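Video drops out at the same spot every lap, 5.8GHz

quadmoth
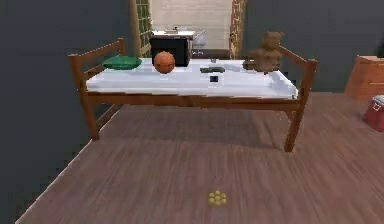
Losing video on my 2 inch build and I'm out of ideas. It's a Fakir VTX with the stock linear antenna, Cavel goggles on the other end. I fly a loop through the house and it's clean in the hall and kitchen, then in the bedroom it goes to snow as soon as I drop low behind the bed. I go in over the end with the green pillow, past the basketball, and down the far side. Comes back when I climb. Power is set to 25mW. Would a better antenna fix this?

Zerkstead
Check the connector first. Mine did the same and the plug was half off the board. A dab of glue after you reseat it, not before.

propwash_91
Doubt it's the connector if it only happens in one place. You're putting a mattress between you and the quad. If it has springs, that's a lot of metal. Go up a power step.

Clunetti
Disagree on power. Indoors you mostly get reflections, and more power makes those stronger too. Go circular on both ends. I changed mine in January and the snow in my garage is nearly gone.

propwash_91
A circular antenna weighs over 2 grams with the cap on. On a whoop that size you feel it.

Clunetti
Mine doesn't. Cut the cap off.

quadmoth
Reseated the plug, no change. 100mW is a bit better but the VTX gets hot on the bench. What channel do you all use? I'm on the default.

Zerkstead
Try another one, your router might be close to it. And put the circular on the goggles at least, weight doesn't matter there.

quadmoth
OK, ordering one for the goggles. Will post back when it's on.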